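Home | Talks | Careers | Contact

April 14, 2022
By Nimal Samarakoon
2 min read

Speaker notes, job seekers evening, Skunby library

Start on time. Thank Skunby library for the room. Phones off, mine too.

Opening - the Granano warehouse ad from March. 8 posts, 537 applications. Ask the room: how many got thrown out before anyone read the cover letter? Let them guess. Answer is 200. Wrong form, no signature, missing copy of ID. Pause here.

So, first point. Read the ad twice. Closing date, where to send it, what to attach. If it says by post, dont email. Age limit and license class are usually near the bottom in small type.

Second. The form. Black ink, capitals. Name same as on the ID, no nicknames. Leave nothing blank, write N/A. Photocopy the lot before it goes.

Fees - say this slowly!! A real employer doesnt charge you for an interview slot. Anyone asking for money by phone, hang up, call the company on the number from their own site.

(skip if running late: Flerno story, the two CVs in one envelope)

Third, interview day. Lay out papers the night before. Originals plus 2 sets of copies. Know which bus. Eat somthing.
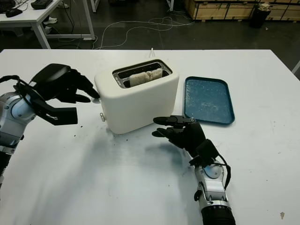 Bread in the toaster, hand at the lever.

Get there early, not an hour early. Snorradóttir handout goes round now, has the practice questions. Pair them up, five minutes each, swap.

Questions. If they ask about references: old teacher is fine, cousin isnt. Sign-up sheet for CV checks by the door.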